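From Marama's corner: bags, baskets and one big flowery wall

Hello again, and welcome to the July 2022 letter. The subject this month is unpacking the vegetables, which I know sounds thrilling, but I had more replies to my moan about soggy lettuce than to anything I've written before, so clearly I'm among friends.

My trouble has always been the carrier bag. I come in, put it down, take out whatever I need for tea and leave the rest sitting in there until something starts to smell. The plastic keeps the damp in, the avocados end up underneath the heavy stuff and I forget I bought them (two went in the compost last month and I'm still cross). So the new rule is that the bag gets emptied straight away, all of it, into an open basket where I can see what I've got.
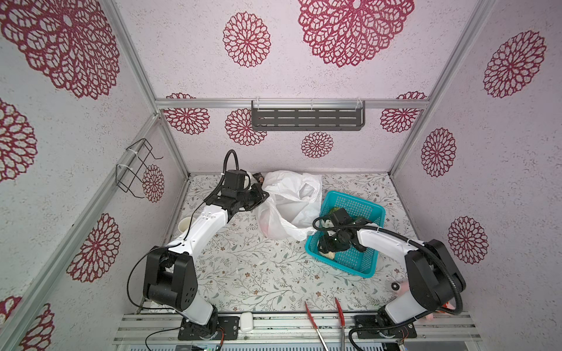 I've become a bit evangelical about mesh baskets. They weigh nothing, the air gets round everything, and you can give them a rinse under the tap when the bottom gets gritty. My first one came from Ladeck and cost me 57 pence in their closing-down sale, and I went back for another the next day and they'd all gone! Solid tubs look smarter but I find they collect a little puddle under the courgettes, and then you're back where you started.

The order I do it in is hard things first, soft things last. Potatoes and carrots don't live in the basket at all, they go in the dark cupboard under the stairs. Avocados stay out until they give a little when you press near the stalk, then into the fridge they go. If one is being stubborn I put it next to a banana.
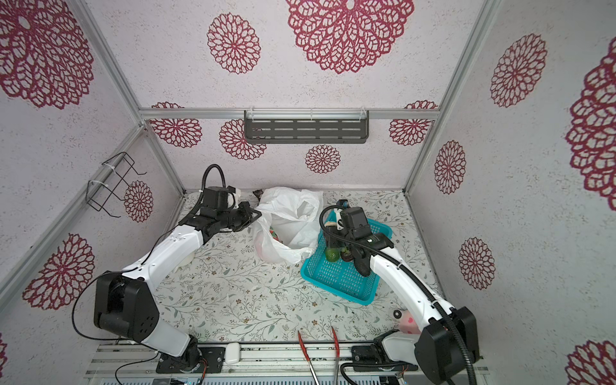 Tongs, by the way, are much more use than people think. I keep a pair out on the worktop all the time, mostly for toast and hot potatoes, but they're also very good for fishing out the last Brussels sprout without getting your sleeve in the bottom of a wet bag.

Then there's the bag itself. I used to stuff them all inside one another behind the door, and when I finally cleared that lot out there were 100 of them, which is a silly number for one household. Now I shake each one out over the sink, flatten it, fold it in three lengthways and roll it up. The thin ones never fold neatly - they puff up the moment you let go - so press the air out from the closed end with the side of your hand. 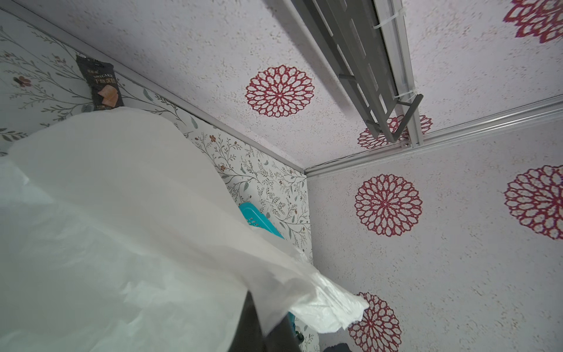
Several of you asked about wallpaper after the Flerkorero open day, and yes, I'm all for pattern where you work. Big red flowers on the walls, a sprigged print underfoot, why not? The only thing I'd say is that a pale floor shows every crumb, so have a dustpan handy and run an old toothbrush along the edges now and then.

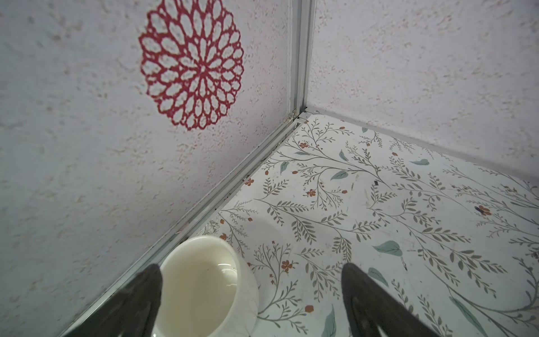
A white cup in the corner, with one of the big red flowers on the wall.

Next time, in August, I'll be having a go at the cupboard under the sink. If you've a good way of keeping onions, do write in, and tell me what you keep them in as well.

Marama Ruawai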